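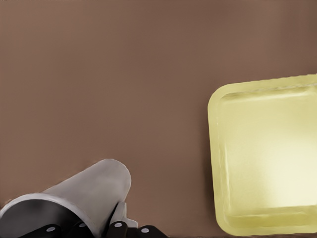 Too sweet, the buyer from Emdale said, and put the glass down on the label proofs. Too sweet for fish, too thin for cheese, and was there a box version?

There was a box version. There were 214 of them in the back room, flat, waiting to be filled, with the wrong vintage printed on the side. I said yes, of course. Smiled. Poured the second one.

Mivholm is not wine country. Everybody tells me so. Cold springs, wet Septembers, a hill that faces the wrong way half the day. My father planted it anyway, 3,000 vines, then went on planting after the money ran out, until there were 3,338. He wrote every row in a green notebook. I still have the notebook. I still have most of the vines.

"This one has more acid," I said.

The buyer sniffed it. Looked out of the window. Sniffed again.

Pears, I wanted to say. Pears and a wet stone, and the inside of a paper bag. I'd practiced it in the truck. But Hämäläinen had already been by that morning, I was sure of it, I'd seen the van on the Emdale road – big silver thing with grapes on the door – and Hämäläinen does pears better than anyone. Hämäläinen has a woman on the payroll who only does pears. So I said nothing.

"Hm," said the buyer.

Third bottle. The cork broke. Half of it went down inside and I fished for it with a skewer, talking the whole time, about frost, about the road, about nothing. My hands smelled like the cellar. Somewhere behind me the pump started up, coughed, quit. It had been doing that since December.

"What's this called?"

"Flirlow."

"What does it mean?"

It doesn't mean anything. It was my father's word. He said it when a barrel came out right, he'd slap the side of it and say it, flirlow, and go in to dinner. He never told us where he got it and we never asked and then it was too late to. I put it on the label because I couldn't think of a name and the printer was waiting.

"It's an old word," I said. "For the hill."

The buyer drank. Didn't spit. I noticed teh not spitting. Held on to it. A long time went by, the kind where you hear the fridge.

"How much of this have you got?"

"45 cases."

"That's all?"

That was all. The hail took the rest, and the starlings took what the hail left. I could have said more were coming. My brother would have said it, he'd have sold the whole hill twice by lunchtime. I looked at the glass instead. A little left at the bottom, color of straw.

"That's all," I said.

"And not in a box."

"No. Not this one."

The buyer wrote something down, crossed it out, wrote something shorter. Asked for the bathroom. I stood there with the skewer in my hand and listened to the water run in the pipes, and I thought about the notebook, last page, row sixty-one, where he'd written only good and then the date.

The notepad was right there, face up. I didnt look.

Then I looked.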